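Barnabás Borbély
@bborbely

Fil sur la téléopération, après deux mois de pratique. Je montre des tâches à un bras robotisé, à la main ou à distance, et je note ici ce que j'aurais voulu lire en février. Le français est ma troisième langue, merci de votre indulgence.

1/ Il existe deux manières de montrer un geste au bras. Dans la première, on prend le bras par le poignet et on le guide soi-même. Dans la deuxième, on tient une poignée de commande, et le bras suit à distance. Chez Irnier nous faisons les deux.

2/ J'ai commencé par le guidage à la main, parce que cela me semblait plus naturel. On sent le poids, on sent la butée. Mais le bras est lourd du coude, et au bout d'une heure mes trajectoires devenaient paresseuses. Je coupais les virages. Le modèle apprend aussi la fatigue de celui qui montre.

3/ La commande à distance demande plus de patience. Les trois premiers jours, je fermais la pince trop tôt. L'œil croit que le doigt est arrivé, et il manque encore un centimètre. Shigeru Chiba, qui m'a formé, me répétait : « Attends, regarde, ferme. » Je le dis encore à voix basse.

4/ Notre tâche actuelle est très simple à énoncer : prendre un bloc de bois, le déplacer, le poser sans toucher les autres. L'objectif est de 300 démonstrations propres. Ce matin j'en avais 78.

5/ « Propre » veut dire ceci : une seule approche, pas d'hésitation au-dessus du bloc, une fermeture franche, une pose sans rebond. Si je rate la prise et que je recommence, je garde l'essai, mais dans un dossier séparé. Zodwa Sibiya l'utilise pour apprendre au modèle à se rattraper.

6/ Une erreur que j'ai faite longtemps : remettre les blocs toujours au même endroit. Le bras devenait excellent pour cet endroit, et perdu à cinq centimètres de là. Maintenant je les disperse entre deux essais, je les tourne, j'en laisse qui se touchent ou qui se couvrent un peu.

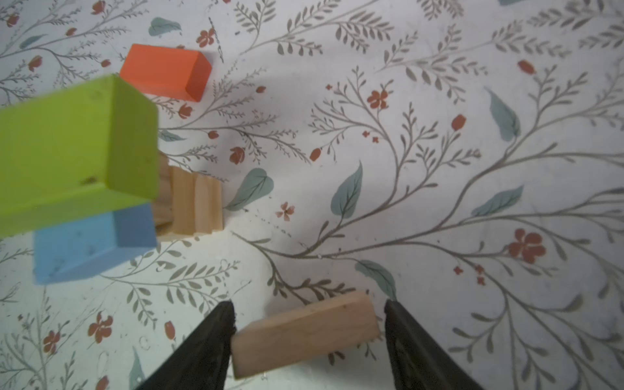
7/ Pour l'orientation, je conseille de tourner le poignet avant de descendre. Si on tourne en descendant, on obtient un joli mouvement, très fluide, et une prise de travers une fois sur trois. Hendrik Masilela fait le contraire et il réussit, mais il a dix ans de pelle mécanique derrière lui.

8/ Les fonds. Nous changeons le support régulièrement : uni, à carreaux, à fleurs. Un tissu chargé gêne beaucoup plus l'opérateur que je ne le pensais. Un bloc de bois brut, sans peinture, s'y détache moins bien qu'un bloc de couleur vive. J'avais demandé de garder seulement les fonds unis. On m'a répondu non, et je comprends maintenant pourquoi.

9/ La vitesse. On me demande souvent combien de temps dure une démonstration. Je ne veux pas donner un chiffre, car il pousse les débutants à se presser. Allez à la vitesse où vous pouvez encore vous arrêter. Le reste vient avec les répétitions.

10/ Le retard de l'image. Avec l'ancien logiciel (Zuvness, pour ceux qui connaissent), l'image arrivait après le geste, assez pour qu'on corrige deux fois la même faute. J'ai passé une semaine à accuser mes mains. Vérifiez votre liaison avant d'accuser vos mains.

11/ Tsutomu Nakajima m'a demandé si on peut mélanger les deux méthodes dans le même jeu de données. Nous l'avons fait et le résultat était moyen. Mes gestes guidés au poignet montent plus haut que mes gestes à distance, et le modèle semblait choisir entre les deux au milieu du chemin. Peut-être qu'avec 2000 essais cela se lisse. Je ne sais pas.

12/ Côté corps : réglez la hauteur du siège pour que le coude repose. Faites une pause avant d'en avoir besoin. J'ai eu mal à l'épaule droite tout le mois de mars et c'était seulement une histoire de chaise.

13/ Prochaine étape : l'empilement. Poser un bloc sur un autre oblige à ouvrir la pince très doucement, sinon le doigt qui se retire emporte le bloc du dessus. J'ai essayé hier soir jusqu'à 19 h. Je n'en parle pas encore.

14/ Si vous faites de la démonstration à distance avec un autre matériel, surtout le Kaneko, je suis curieux de savoir comment vous dosez la fermeture de la pince. Chez nous c'est une gâchette, et je la trouve trop dure au début de la course. Mes messages sont ouverts.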